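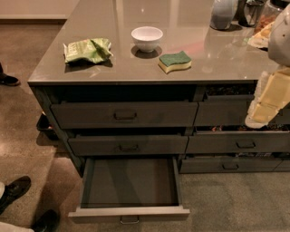
Canan doubts the Pladon package is worth renewing, and she put it in writing before lunch: we would be paying for a drawer routine we could teach ourselves, on a license that stops working the day we stop paying.

Sunday, August 17, 2025

Writing this up today so it's on paper before the call with Nisgate. The trial license has seven days left. The quote is $3,516 for a year, one arm, one site, support by email only. I asked whether the second arm could share the license and got a link to the price sheet, so I take that as a no.

What the package covers, for anyone who wasn't in on the setup:

- opening and closing drawers and cabinet doors
- picking up small items from a counter
- wiping a flat surface (marked "preview" in their manual, and I would agree with that)
- a calibration tool that runs on our own machine

Setup was fine. Barış had the calibration tool going the first morning. It wants a clear view of the front of the furniture and it complains if you move the base after that. We moved the base anyway and had to redo it. The second run took around 13 minutes, mostly waiting for a progress bar that sits at the same spot and then jumps to the end.

The closing routine is the best part of the package. It makes contact, slows down, pushes until the force rises, then backs off. You can set the force limit in the config file, but the units are not given anywhere I can find. Yusri compared it with the load cell and made a small conversion table, taped inside the cover of this book. Default is too low for a full drawer and fine for an empty one. 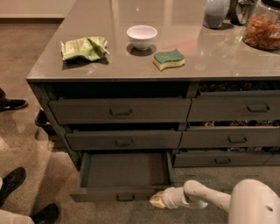
Contact point is the setting I would push Nisgate on. The manual says the routine picks the center of the panel, level with the handle. On low drawers it often goes for whatever it can reach without folding the elbow too far. With the bottom left one out the furthest, the fingertip is down near the lower edge of the front, well under the handle. On an empty drawer like that I don't mind. On a heavy one I would expect the slides to bind if the push comes in low and a bit to one side, and there is no option to forbid it. Şükran says the Warrier demo let her draw an allowed zone on the panel. I haven't seen it myself.

Opening is weaker. It hooks the handle well when the drawer is shut, but if the drawer is already ajar the distance estimate is off and it closes its fingers early, in front of the handle. Barış thinks it is reading the dark gap above the panel as part of the handle. Dark handles on dark gray fronts can't help. He wants to try light tape on the handles, and I said yes, but as a test only. We can't ask people to tape their kitchens.

Drawers packed up to the top are a separate problem. If something sticks up, the routine feels the resistance and reports "closed". It doesn't look again afterward. I sent this to Nisgate support and the answer was that the camera check is planned for November. No word on whether it will be in the base price.

Counter pickup: not much to add to Nevzat's page from last time. Bowl good, sponge good from the long side and poor from the short side. Snack bags are hit or miss, depending on how crumpled they are. The glossy counter still gives false detections from reflections, and turning off the overhead lights made it worse.

Logging is better than I expected. Every attempt gets its own folder with joint positions, force, and a plain text reason for stopping. I would miss that if we went back to Rillier, where we had to guess from the video.

On Canan's point about teaching it ourselves – she is right that the closing motion is simple. What we would be buying is the force handling and the logs. I'd put building both at more than a year's license in hours, but I haven't worked it out properly and she will ask. Nevzat has the old timesheets.

To bring up on the call:

- units for the force limit
- limits on the contact point, even just "stay near the handle"
- camera check after closing, and what it will cost
- second arm on the same site
- whether our calibration files still open if the license lapses

Leaning toward asking for a longer trial before we sign anything. Arm is parked, and the config from today is saved under my initials. Please don't change the force limit until Yusri has run the full drawers again.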